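Small things on a grey surface

On Saturday morning I decided to put order in the corner where I keep my small things. It had become a place where everything arrives and nothing leaves. I started with the largest pieces, and these I left out until I could think where each one should live: a green zip case, a little white clock and a yellow bin. I have also a wire basket and a rack of hooks on the walls, which I bought from Flalteo in October and did not yet use properly.

The bin must be for parts, I think. It is open, so I can see at once what is inside, and I do not need to lift a lid with my elbow. The case will take pens and the short ruler. The clock needs a battery, and I am still looking for the right one. Crumbs and small white bits also wait for the brush.

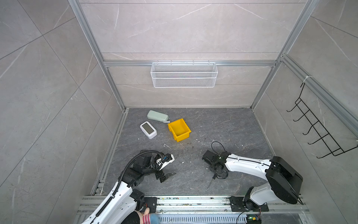
Tools and the things without a name

Screwdrivers are my weak point. I own 6 of them and I can find 2. My rule now is that any tool I used goes back before I make tea, even if the work is not finished. We will see how long I keep it.

For the odd pieces, such as brackets, I considered a Lepik drawer unit with 72 drawers, but I know myself: I would forget what is in 70 of them. One bin for one kind of thing is enough for me, and a paper label on the front. 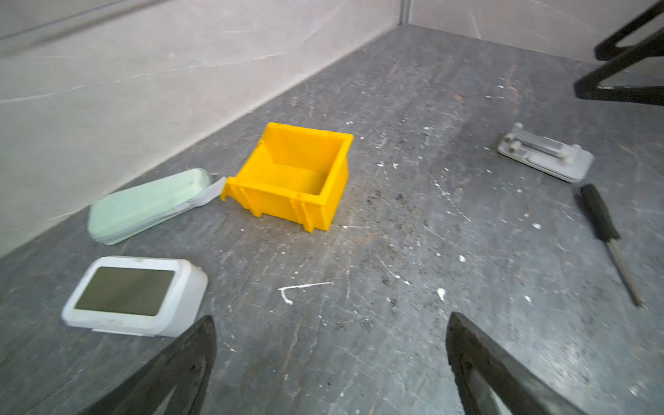 Yellow bin, green case, clock and one screwdriver, before sorting.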